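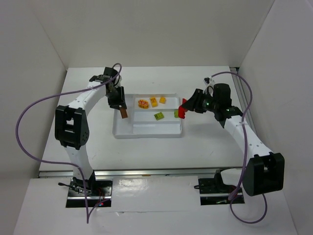 Sorting by color is the easy part, and the trouble starts when two shades sit close together under shop lighting, according to one reply to the notice that Irkham posted on its trade page. The reply went on to ask whether the company's new packing standard for play blocks would say anything about yellow and orange pieces, which many packers treat as one group.

It does. The standard, published on November 8, 2022, places yellow and orange in a single class and green in another. Red and brown are each held apart. The document covers small painted and printed blocks sold in divided trays, and it replaces a set of in-house notes that Irkham had used at its Tefera packing site.

The main change is in how a tray is laid out. The older notes allowed any color in any compartment as long as the total was correct. Under the new text, each compartment takes one color class, and the classes run in a fixed order from the rear of the tray to the front. In a four-section tray with one long compartment and three wide ones, the wide compartments are filled first. The long compartment is kept for brown pieces, or for shapes that do not lie flat in the shorter spaces.

Shape is not used as a sorting key. Oval and rectangular pieces of the same color class go together, and a printed face may point in any direction. Irkham said that orienting each piece had been tested in July and dropped. The test used 1144 trays, and the time added per tray was judged too high for a product that shifts in transit anyway.

Spacing is covered in a short section. Pieces may touch but may not be stacked, and no piece may rest on a ridge between compartments. A block found leaning against a ridge is to be laid flat before the lid goes on. Trays with one empty compartment are allowed if the order sheet calls for it, and the sheet must then carry the compartment number.

The standard also deals with returns. Sets sent back by stores are emptied, checked for chipped corners and worn printing, and sorted again from the start. Irkham handled 3928 returned sets over the year to July, and in 590 of them at least one block was in the wrong section. The company did not say how many of those errors were made in packing and how many by customers.

Peltolance, which supplies the trays, will mold a small raised number into the floor of each section. The outer size of the tray stays the same, so existing cartons and shelf inserts can still be used. Trays without numbers will be accepted until stock runs out. The corner radius and ridge height are also unchanged.

Plundolska, a distributor that repacks the sets for preschools, asked during the comment period for a looser rule on mixed compartments. Its buyers often order a single tray with a few blocks of every color. The final text allows this as a separate grade, marked with the letter M on the carton, with a limit of 3 color classes in any one compartment. Mixed trays cannot be shipped in the same carton as sorted ones.

A second reader comment asked about clear blocks. These are outside the standard for now, along with magnetic pieces and any block longer than the widest compartment. Irkham said a supplement on clear pieces is being drafted, and gave no release date.

Copies of the standard can be requested from the Tefera site. The color reference card is sold separately.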